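3. Succession and the Timing of Local Endorsements 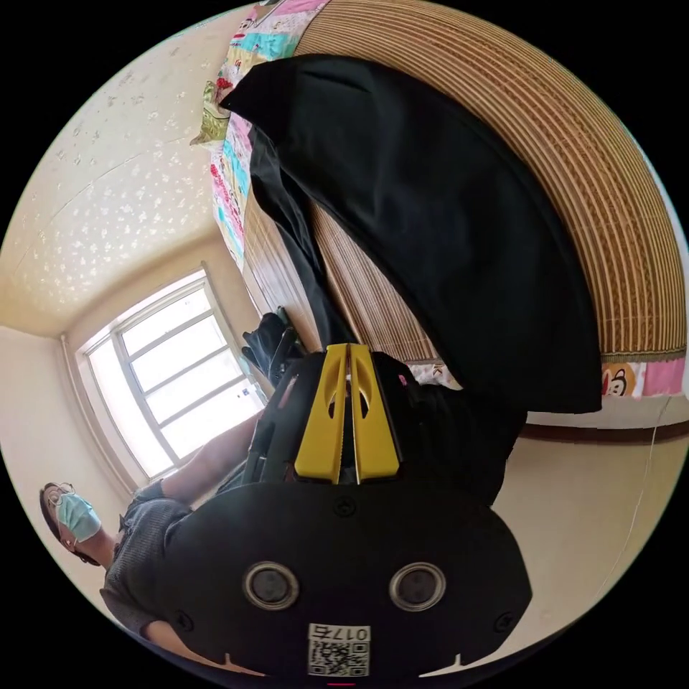
The district of Erska has kept a hereditary headship alongside its elected council for as long as either has left written records. The head has no vote in the council and no share in its budget. What the office does carry is the right to receive delegations, and it is through these visits that party organizations make their local alliances known. This section examines what happens to that practice when the headship falls vacant close to an election.

3.1 Sources

The main source is the visitors' register of the head's residence at Fogh, which gives the name of each delegation, its leader, the stated purpose of the visit and the gifts exchanged. Entries were read against the council minutes and against notices in the two district newsletters. Where the register and the newsletters disagreed on a date, the register was followed. Visits with a purely family purpose were left out, as were those for which no leader was named. The remaining set holds 200 visits.

Interviews were held in June with former council members and with kin of the late head. They were used to clear up titles and party ties that the register leaves blank. Hafstein carried out the interviews in Fogh; those in the outlying wards were done by telephone, and the notes from them are shorter.

3.2 The mourning period as a political interval

Custom in Erska sets a mourning period between the burial and the naming of a successor. During this time the residence stays open but the regent may not make promises in the name of the office. Four of the vacancies in the register overlapped with a council campaign. In each of them, condolence visits by party delegations began before the burial date had been announced, and the leading figure of the campaign was present in person at least once.

The register entry of 17/12/2018 is typical in form. A delegation from the Drurnarine ward association was received by the regent, offered condolences, and asked that the family be kept informed of the association's plans for the burial roads. No endorsement is recorded. The newsletter report of the same visit, however, ran under a heading that spoke of the family's "continued support," a phrase that does not occur in the register. We treat such cases as claimed endorsements and code them apart from those stated by the regent or the head.

Claimed endorsements were found in seven wards. They cluster in places where the late head had settled land disputes, and are absent from Jekineo, where the headship's claim to authority has been contested since the ward boundary was redrawn. Council members from Jekineo did attend burials, but they signed the register as private persons.

3.3 Limits

The register was kept by the household and its coverage is uneven. Long reigns tend to produce fuller entries in their early years, and the final years of an aged head are often noted in a single hand with many gaps. A low number of visits in such years cannot be read as a decline in the standing of the office. Nor can the register show what was agreed in private. The coding of purpose follows the wording of the entry only, and mixed entries (for example, condolence together with a request for a meeting hall) were assigned to the purpose named first.

The question of how successors treat endorsements claimed during the vacancy is taken up in Section 4.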